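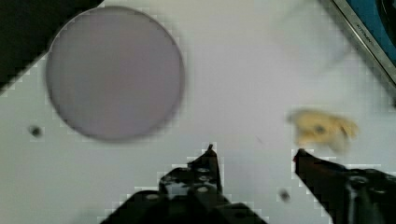
The Slow Return of the Lens You Can Grind by Hand

By the Features Desk

My grandmother's kitchen had a window over the sink made of old glass, and if you moved your head a little while washing up, the apple tree outside bent and straightened again. I must have done that for hours. I thought of that window the whole drive up to Gristell, a town of hills and brick mills where people still shape glass by hand, and where, every May, they open their workshops to anyone who wants to come in and get their fingers gritty.

I had gone to learn how to grind a magnifying lens. I came home three days later with one lens, two blisters and a new habit of holding everything up to the light.

Glass grinding is one of those crafts that sounds impossible and then turns out to need mostly patience, water and sand. You take two round blanks. One stays put, and the other moves across it with wet grit between them. Push forward, pull back, turn the top piece a little, walk a step to the side, do it again. After a while the top piece goes hollow and the bottom piece begins to bulge. It feels like a magic trick the first time somebody lays a straight edge across the glass and shows you the gap! You haven't aimed for a curve at all. The curve comes out of the rubbing, because the middle of one piece and the rim of the other get the most wear.

The Ahonen workshop, where I spent my first morning, takes up the ground floor of a former button factory. The beginners' bench is by the door, which lets in the smell of the bakery across the street and a fair amount of dust, and dust is the great enemy here. One grain of coarse grit that sneaks into a later stage can put a scratch across a whole day's work. So you wash. You wash the glass, the tool, the bench, your arms up to the elbow, and the towel you used to dry your arms. Then you change your apron and wash again. A woman at the next spot told me she had once gone back to coarse grit three times over a single scratch, and she told it the way other people tell fishing stories.

Each grade of grit has its own sound. The coarse stuff growls. The middle grades hiss, like a pan coming up to heat, and the finest ones barely whisper, so that a room full of people working on fine grit is one of the most peaceful places I've ever sat. You learn to listen for the change. When the growl softens, the grit has broken down and it's time to rinse and add a fresh pinch. I was told this within five minutes of arriving and didn't really hear it until the second afternoon, when it was suddenly obvious.

Somewhere in the fine stages the glass goes gray and silky and looks worse than when you began. This is where a lot of people lose heart. Mine looked like a bar of soap. I was assured that everybody's looks like a bar of soap.

Polishing happens at Cesach, up the hill, in a low building with a tin roof that used to be a dairy. They use warm pitch poured onto a round tool and pressed against the glass until it takes the same shape. The pitch smells wonderful, like a pine forest with a road being paved through it. You paint on a thin reddish slurry and start the same walk around the bench, and for the first 15 minutes you see no change whatsoever. Then a bit of shine shows up near the middle. Then you can read the shop clock through it, backward and wobbly. I actually shouted, and the people around me clapped, which I gather happens every year.

The town has been at this a long time. Local people will tell you the first grinders came for the river sand and stayed for the water power, and that at one point there were 51 workshops strung along the two main streets, making spectacle lenses, loupes for jewelers, lantern glasses and the little bull's-eyes that went into ships' decks. There are 12 now. That could be a sad story, but it didn't feel like one while I was there. Two of the 12 opened recently, in rooms that had been shut for years, and both have more students than stools.

Some of the pull is plain usefulness. A person who can grind and polish can fix an old camera, rescue a chipped loupe or make a reading glass that suits one particular pair of eyes. The Fatard company, the biggest of the remaining shops, does a steady trade in lenses for antique projectors, parts that went out of production long ago and come only in sizes that fit nothing else. I watched a man there check a finished piece by breathing on it and watching how the fog cleared. He had a whole rack of gauges behind him and got to those afterward.

And some of it is just that looking through glass you've shaped yourself is enormous fun. On the last evening the beginners carried their lenses out to the millpond wall and we passed them around. We looked at moss. We looked at the weave of each other's sleeves, at a snail, at the salt on a pretzel. One lens had a slight swirl in it from uneven polishing, and it was by far the most popular, since it made the pond look as if somebody had stirred it.

If you want to go, here is what I wish I'd packed. Bring shoes you can stand in all day, and I mean all day, because you circle that bench until you could do it asleep. Bring a short-sleeved shirt, a hand towel you don't love and some decent hand cream. Cut your nails. Leave your rings at home. A beginner's place costs $50 a day with the glass included, and lunch is whatever the bakery has left, which on my visit meant onion rolls still warm in the middle and a plum cake I've been trying to copy ever since.

Book early for May. The rest of the year is quieter and some of the shops will take one or two learners at a time if you write ahead, and I'm told winter is lovely for it, with the stoves going and the pitch staying soft on the shelf above them.

My own lens is on the windowsill as I write. It magnifies less than I'd hoped, and there's a flat spot near the edge where I got impatient on the second day. In the late afternoon it throws a bright coin of light on the wall that slides slowly toward the bookcase. I've already got my second blank, a bigger one, and a bucket of grit in the garage waiting for a free weekend.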